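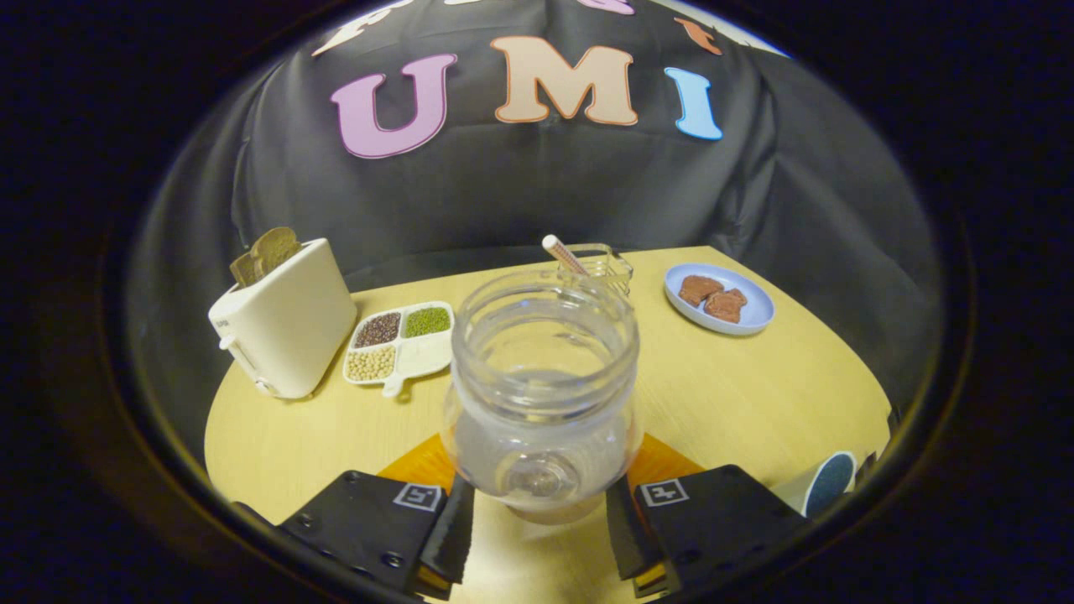
# Plavon finger pads, replacement set (revision 2)

Soft black pads for the Plavon hand-held gripper. Each set contains 2 pads, left and right, with screws. They fit all Plavon finger plates and replace the first pads one for one. Sold by Gultico.

**Please read the safety notice before ordering or using any Plavon gripper with first-version pads.**

## Safety notice: pads coming loose under load

In October we had a report from Danai Ververidis, who runs kitchen-task recordings at Gaete. A glass jar slid out of the fingers and broke on the floor. One pad had peeled away from its plate along the inner edge. The person holding the tool had a small cut on the hand from clearing up the glass.

We asked for the pads back and tested them against stock from the same batch. The adhesive layer softens when it gets dish soap or cooking oil on it, and the pad then creeps toward the tip while the grip is closed. Smooth, curved objects show it first. A mug with a handle or a slice of bread may never show it at all.

Of 200 first-version pads pulled from stock and tested, 39 moved more than we allow. We have stopped selling them.

### Is my set affected?

Look at the back of the pad, on the side that sits against the finger plate.

- Smooth back, glued only: first version. Stop using it with glass, ceramics, blades or hot liquids.
- Ribbed back with two screw tabs: revision 2. No action needed.

If you can slide a sheet of paper between pad and plate, take the pad off the tool, whichever version it is.

### Getting a replacement

Write to Daryna Sydorenko at the Gultico service desk with your order number and how many grippers you have. Replacement sets are free, and so is shipping. You do not have to send the old pads back, but cut them in half before you throw them out so they don't end up on another tool.

## What changed

Revision 2 is held by screws as well as glue, and the glue is a different one, supplied by Jeltel. The gripping face is the same material and the same shape. Finger opening is unchanged, and the markers on top of the fingers stay where they are, so there is no need to calibrate again.

## Fitting

1. Peel off the old pad and scrape the plate clean with a plastic scraper.
2. Wipe with alcohol and let it dry.
3. Press the new pad on, starting at the base of the finger.
4. Put in both screws, finger tight, then a quarter turn more.
5. Leave the gripper open overnight before picking anything up.

Do not use screws from the old marker mounts. They are longer and will come through the pad.

## Care

Wash with water only. Check the edges every 100 grasps when working with glass, and at the start of each day otherwise. Wear closed shoes and keep cut-resistant gloves nearby for clearing up.

The service desk answers on weekdays and on Saturday until noon.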